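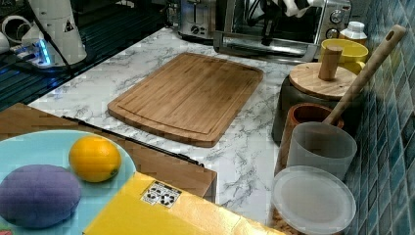 Section 4. Setting Up the Counter

This section covers the stretch of counter where food gets cut, toasted and put away. It assumes you have read Section 3 (Sink and Drying Area) and that the drawers are already sorted. If the drawers are not sorted, stop and do them first. Things with no drawer end up on the counter, and no set-up plan survives that.

The Urer kitchen guides are written for rented and shared kitchens, where you can't move the outlets or replace the surface. Most kitchen advice is written for people who can. We have left out anything that needs a drill, and also anything we tried and didn't believe in, including most countertop organizers.

4.1 Before you start

You will need:

One cutting board with a juice groove
A dry cloth and a damp cloth
A tape measure
Lidded containers for dry food, as many as you already own
Mild dish soap

You do not need to buy a matching set of anything. The claim that matching canisters keep a kitchen tidy comes mostly from people selling canisters. A cup stacked on another container takes up no more counter than a fancy tiered rack would.

CAUTION: Unplug every appliance and let it cool completely before you move it. A toaster that is switched off can still be hot on top.

4.2 Clearing and cleaning

1. Take everything off the counter. This means everything, including the things you have stopped seeing.

2. Put shipping boxes and food packaging on the floor for now. A box is a handy shelf for a day, and then it becomes a permanent one. Plates get set on it, fruit gets set on the plates, and by that point you have a second counter made of cardboard.

3. Wipe the surface with the damp cloth and a little soap, then dry it.

4. Check the wall tile behind the counter. Small mosaic tile has a lot of grout, and grout holds crumbs and grease. Wipe along the grout lines with a corner of the cloth.

NOTE: A marble pattern hides crumbs very well. It also hides spills. Run your hand over the surface before you decide it is clean.

CAUTION: If you don't know whether your counter is real stone or only looks like it, treat it as real stone. Keep vinegar and lemon juice off it, whatever the cleaning videos tell you.

4.3 Placing the board

The board goes down first. Everything else fits around it. Most people do this the other way and then wonder why they chop onions on a dinner plate.

1. Lay the board flat in the clearest part of the counter, with the groove facing up.

2. Measure from the board to the nearest appliance. Leave at least 8 inches on the side where your knife hand works.

3. Press down on each corner. If the board rocks, turn it over and try again. If it rocks both ways it is warped, and the trick of soaking it flat under a heavy pot has never worked for us.

4. If the board slides, put a folded damp cloth under it while you cut. Take the cloth out when you finish.

NOTE: The juice groove is useful for tomatoes and citrus. It is not a moat. It holds a small amount and then it overflows, usually toward you.

Bamboo boards are often sold as needing almost no care. We are not convinced. Wash by hand, dry standing on edge, and rub with food-safe oil when the surface starts to look pale. Do not leave one in the sink.

4.4 Placing the toaster and other appliances

1. Set the largest appliance at one end of the counter, close to its outlet. If it has a handle that sticks out, turn it so that you won't catch a sleeve on it.

2. Set the toaster near it but not touching. Check that you can reach the lever without leaning across the slots.

3. Look up. There should be nothing hanging directly over the slots, and no cabinet close above them. Follow the clearance in the toaster's own manual if it gives one.

4. Pull the cutting board clear of both appliances before you use them. 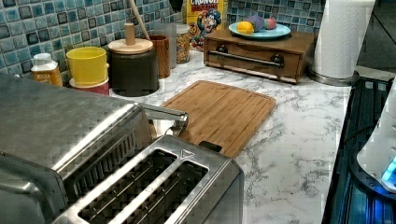 Step 4 is the one people skip. A board creeps. It gets nudged back to make room for a bowl, then a little farther, until one corner is under a handle or tucked against the toaster and you have lost a good part of the surface you set aside in 4.3.

CAUTION: Never leave a board, cereal box, cloth or paper towel against a toaster that is in use.

5. Empty the crumb tray, if yours has one. Do it over the trash, with the toaster unplugged.

4.5 The back row

The strip along the wall is for things you reach for every day. It fills up by itself, so be strict.

1. Put tall canisters in first. A lid with a knob is easier to lift with one hand than a flat one.

2. Stand clear jars where you can see what is left in them. Pasta and cereal keep fine in a jar with a tight lid. A loose lid is decoration.

3. Keep cups and tumblers together, next to the jars. Stack only what is stable.

4. Lean cereal boxes against the wall behind something heavier. You can pour the cereal into a jar instead, but you will end up keeping the box anyway — someone always wants it on the table.

5. Stop at a single row. Once there is a second row, the first one never gets used.

NOTE: We tested an over-the-counter rail from Desano and a folding shelf from Itari in the Wattanapong test kitchen. Both held what they were supposed to hold. Neither gave back any working space, and both made the tile harder to wipe. We can't recommend against them outright, but we took ours down.

4.6 Checking your set-up

Use the counter normally for 16 days before you change anything. Then check the following:

The board can stay flat with all four corners clear.
You can make toast without moving anything first.
Fruit has a bowl or plate of its own, on the counter itself.
No packaging has come back.

If the last check fails, go back to 4.2, step 2. If the first one fails, take something out of the back row and slide the board over. Storage for the things you remove is covered in Section 5.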